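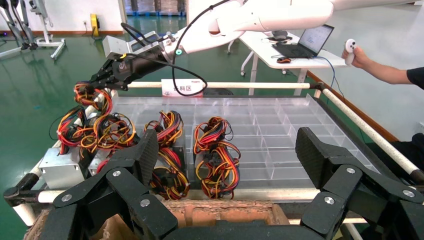 by R. A. Lindqvist

The Office of Method at the Hastis Works required that every result be stated in one sentence before it was stated in any other form. The sentence for the wiring study had been due in March. By the time the leaves were down outside the gate, the office had received two sentences, and they did not agree.

The first came from the group that had built the Lobo procedure. Under Lobo, an arm was guided by hand through the sorting of power supply leads until enough passes had been recorded, and a policy was then fitted to all of them. The group's sentence read: "The policy lifts the bundle it is asked to lift." The second came from the reviewer, whose duty was to watch and to write down what was seen. The reviewer's sentence read: "The policy lifts the bundle that is easiest to lift, and it is usually asked for that one."

The office convened a session to settle the matter. The reviewer was given a chair, a form, and a place near the incoming materials area. The operator stood with the controller in hand and was instructed not to speak.

The archive held 3,143 passes. The reviewer had read the record of each one, at a rate the office considered slow. In the great majority the arm had gone to the bundle with the widest loops, closed its fingers on the red and yellow strands, and drawn upward. The group regarded this as success. The reviewer had no objection to the drawing upward. The objection concerned the tight bundles, the ones with their curls packed close around the plugs, which the operators had learned to leave for last and then, as the afternoons went on, had learned to leave.

"The operators were not told to avoid them," said the head of the group.

"No," said the reviewer. "It is in the passes all the same."

A new method was adopted for the session. The target would be drawn by lot, and the operator would guide the arm to it whatever its condition. Passes in which the grip failed would be kept and marked as failures. The Suvum procedure, as it came to be called, was entered on page 6 of the register in the clerk's small handwriting, with a space left for the outcome.

The first lot fell on a loose bundle. The arm came down over it, and the operator's thumb moved, and the fingers closed. The reviewer wrote the time and the word "held."

The second lot fell on a tight one. The operator looked at it for a good while. The room was quiet enough that the fans of the laptop could be heard. The arm traveled across the tray, lowered, and closed on nothing. It rose, was brought back, and closed on nothing again.

"Shall I go on?" the operator asked, which was against the instruction.

The head of the group looked to the reviewer, and the reviewer looked at the form. There was a box for failure. In all the years of the Lobo archive it had not been checked.

"Go on," the head of the group said.

The reviewer checked the box and turned the page.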